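4.2 Flower placement on a patterned cloth

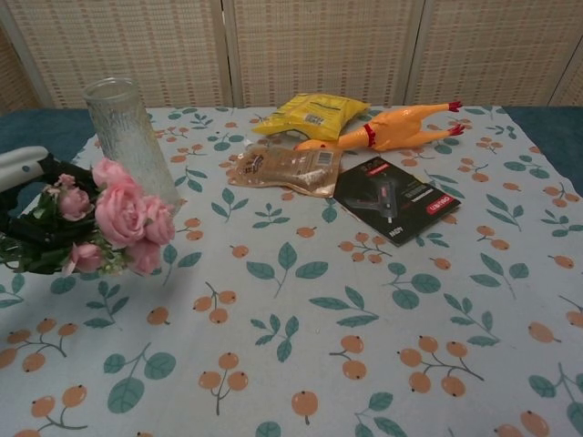

Figure 3. Gripper holding the rose bouquet beside the empty vase, with distractor items on the table.

The bouquet task was the one we most looked forward to, and it gave us our favorite result! Stems make an awkward bundle to grasp, the vase is clear glass with a frosted texture (hard on depth estimates), and the printed leaves and berries compete with the artificial flowers for the policy's attention. We trained Curness on 400 demonstrations, 289 of them with clutter such as the snack bag and rubber chicken in Figure 3. Across nine layouts held out from training, the policy failed to insert the stems in only two. Both failures came from a low approach that caught the rim, an error we also saw in the Horik baseline. Adding the chest-height view helped most when the blossoms hid the base of the vase, and we return to this in Section 4.3.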